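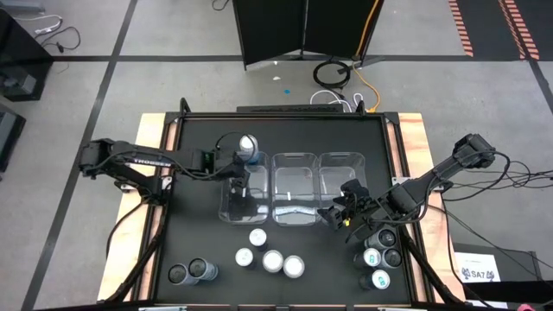
Two arms and three clear bins on the black tabletop

I spent a July afternoon at the Clasberg open day, mostly because Themba Visser had been telling me for months that I should see how their group keeps track of training runs. I'm glad I went! The coffee was good, the rooms were warm, and I came home with more notes than I can read.

The first talk was about Tisuta, the experiment tracker they build in-house. Themba opened a project with 30 runs in it and showed us how the loss curves line up once every script reports under the same metric names (my own team never managed that, and I squirmed a little in my chair). You add one call at the top of the training script, and the package versions, the command line arguments and the git commit are all stored with the run. He cloned run 21 right there, changed the learning rate in the web page and sent it back to the queue – no editing of code at all.
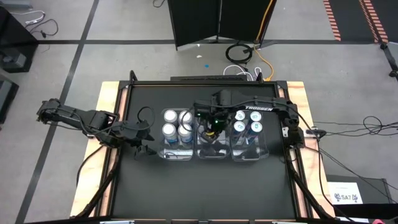
Clear trays in a row between the two arms

After the break we moved on to Udunau, their scheduler, and I could have listened to that one all evening. It hands out GPU time in small slices, so a student's short test doesn't sit behind somebody's long job. There was a lively back and forth about what happens when a worker dies before a checkpoint is written. For now the run is marked as aborted and you restart it yourself, though Pesonen, the storage layer underneath, should get automatic resume in version 3.

I asked whether old TensorBoard logs can be imported, and they can, as long as you keep the folder names – images come over too, but histograms don't yet. Themba has promised to send me the import script, and I'm going to try it on our oldest project first.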